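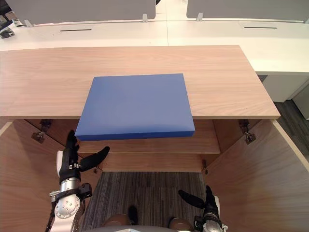 Según Marisol Quintanilla, lo que se deja encima de un armario acaba por quedarse allí, y la balda interior se desaprovecha. La observación sirve de punto de partida para este capítulo, dedicado al almacenamiento de piezas ligeras en armarios bajos de dos puertas.

Capítulo 16. Armarios bajos con puertas batientes

16.1 Superficie superior y volumen interior

En un armario bajo se distinguen dos zonas de apoyo: el tablero superior y el interior, dividido por una o más baldas. El tablero superior es de acceso inmediato, pero carece de límites laterales. Una pieza cuyo borde sobresale del canto frontal queda expuesta a golpes y puede invadir el recorrido de las puertas. Se entiende por vuelo la distancia horizontal entre dicho canto y el borde de la pieza.

Los bloques rectangulares de poca altura se guardan tumbados, apoyados sobre su cara mayor y con el lado largo paralelo al frente de la balda.

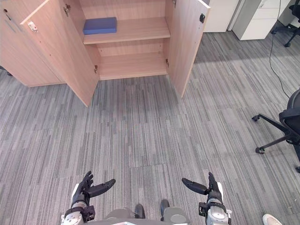

La posición lateral deja libre el resto de la balda y permite añadir otras piezas sin mover la primera. El compartimento inferior se reserva para los objetos de mayor peso.

16.2 Apertura de las puertas

Antes de cargar la balda se abren ambas hojas por completo. Una hoja entreabierta reduce el paso útil y somete las bisagras a esfuerzos laterales si la pieza la golpea. Conviene comprobar el apriete de los tornillos al menos 2 veces al año. El método de Wojcik, que se expone en el apartado 16.3, parte de la medición del hueco con las hojas abiertas.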